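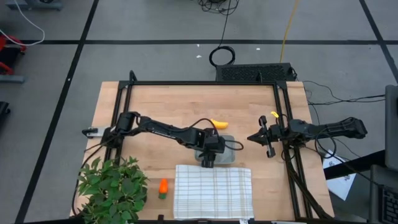
My kid's play food is taking over the house and I need a plan that isn't a giant toy chest. We have a big set from Prurnetti (around 50 pieces, plus whatever my mother-in-law keeps slipping into her purse and bringing over) and it ends up under the couch every single night. What I want is one small bin for the stuff that gets used and a cloth to go with it, so she can do her "picnics" on the table and then everything goes back in one place. I like the gray see-through kind with the rounded corners, and a plain white cloth with a thin grid on it, big enough to lay out a banana and a carrot and not much more. But then where does the cloth go? Inside the bin on top? Folded underneath? If I put it in first the food sits on it and she can't pull it out without dumping everything, which she thinks is hilarious. Also, do you wash the food?? Some of ours is getting sticky. She's three, if that matters. We're in an apartment in Haverford so there's no playroom, just the end of the dining table and one shelf.

Posted by gridcloth_mom

15 people found this useful

Oh I have been through this! Twice, two kids. Cloth goes on top, always on top. I tried it rolled up along the side for a while and it looked so cute, and then it took up half the bin and the lid wouldn't close, so I gave up on the lid too.

What works at our house is the cloth is the "start" button. She takes it off the top, spreads it out, and that's where the food goes. When she's done the food goes in the bin and the cloth gets tossed over it. I say tossed because I quit folding. A three year old can't fold and I was the one standing there every night making a neat little square for no one.

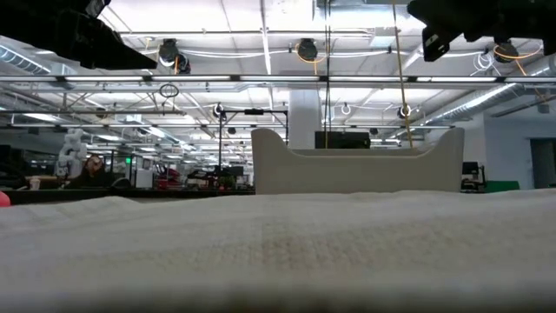 Get a cloth with some texture to it if you can, a woven dish towel sort of thing. The slick ones slide right off the table with the whole picnic on board. I buy cheap kitchen towels and don't worry about stains, they go in with the regular towels on warm. A stained one still works fine for a picnic. Mine came in a pack of 10 from Fondetti and I've used the others for actual dishes, so no regrets.

Bin wise, the ones with a front that dips down are great for little arms. The tall straight ones, she'd have to tip it over to see the bottom and there goes your evening.

Oh and the sticky food! If it's all plastic, dish soap in a sink of warm water, let it all air dry on a rack overnight. Check for the little hole in the bottom first, some pieces have one and they fill up with water and then it gets gross in there. I hold those and wipe them with a soapy rag instead. If any of yours are wood please don't soak them, I ruined a very nice pear that way.

Posted by peltberg_two_boys

just get rid of most of it. 50 is way too many. we had a box that must have been 3000 pieces of assorted junk and I donated it in October while they were at school and they never asked. keep the banana

Posted by dadnap

I'm going to half agree with the last person, but you don't have to donate anything. Rotate it! I keep a shoebox in the closet with most of the food and only put out a handful at a time, and when they get bored I swap. My daughter greets the lemon like a long lost relative.

Here's how I'd set up your end of the table:

1. Pick the few pieces she really plays with and put the rest up high, out of sight. Fruit is good because it fits in a shallow tray without stacking.

2. Lay the cloth down right in front of the tray and let her bring things over to it. Plants get moved before this, or at least moved back. Mine has lost a lot of leaves to "salad." 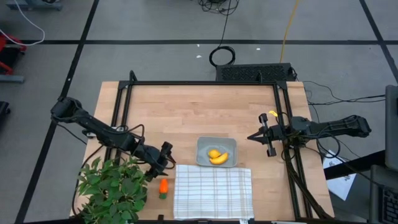 3. Cleanup before dinner, same time every day. Ours is 5:30. Food in the tray, cloth on top, tray on the shelf. It takes us maybe two minutes, four if she's making the carrot say goodnight to everybody.

For a grid cloth, if you can sew a straight line at all, cut down an old tablecloth and hem it. I made two so one can be in the wash.

Posted by shelf_by_shelf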